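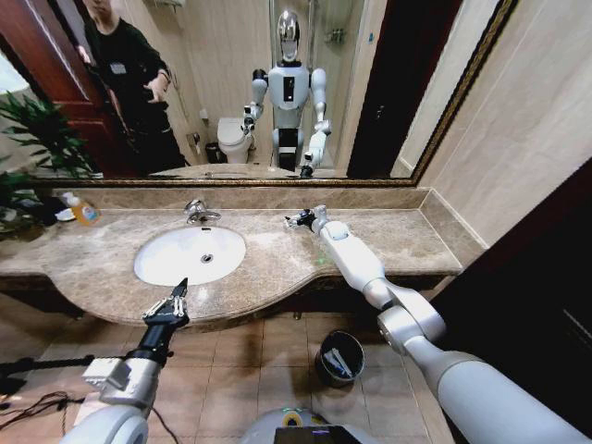
第4章 示教:由人向机器人传授操作任务

4.1 引言

第3章讨论的轨迹规划以任务模型已知为前提。家居环境很少满足这一前提:台面高度、器具位置和物品形状因户而异,逐项建模的代价过高。示教方法把任务知识的来源由模型转为人的操作,控制策略从操作记录中求得。

本章以卫生间洗手台为主要算例。该环境有三个特点:台面与墙镜相邻,镜面会在视觉输入中产生机器人自身及旁人的映像;水盆、龙头等器具表面反光较强,深度测量误差偏大;手臂的可用空间受台面前缘和墙体限制。

4.2 两类示教方式

按操作者与机器人的耦合关系,示教分为两类。

(1)手动引导示教。操作者直接握持机械臂,在重力补偿状态下带动其运动,控制器记录各关节角。该方式没有主从映射误差,但操作者的手与身体可能进入相机视野,双臂协调动作也较难由一人完成。

(2)遥操作示教。操作者通过主端设备发送指令,从端机器人执行。记录内容包括主端指令、从端关节状态、夹爪开度和各路图像。该方式得到的图像与自主运行时较为接近,但需处理通信延迟和工作空间不一致的问题。

4.3 视角配置

头部相机提供台面的整体布局,腕部相机提供夹爪附近的局部信息。对于牙膏管一类的薄软物体,夹持部位的姿态在头部视角下常被手臂遮挡,须由腕部视角给出。 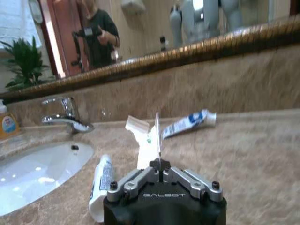

腕部相机随末端运动,图像易出现模糊,因此两路数据须按统一时钟对齐,再以关节状态插值补足。镜中映像不应作为目标物参与位姿估计,处理方法见4.6节。

4.4 本章所用数据

各节例题取自Lekota数据集。该数据集用Staver主端设备采集,共2,879条示教记录,其中洗手台任务466条,按操作对象分为5组。剔除时间戳缺失和中途终止的记录后,保留301条用于训练与检验。标注格式沿用Banilano规范,字段定义见附录B。

4.5节推导主从运动映射,重点讨论冗余自由度的分配;4.6节给出图像预处理步骤;4.7节由示教记录求解行为克隆策略,并分析误差随时间步的累积。读者应已掌握第2章的雅可比矩阵和第3章的样条插值。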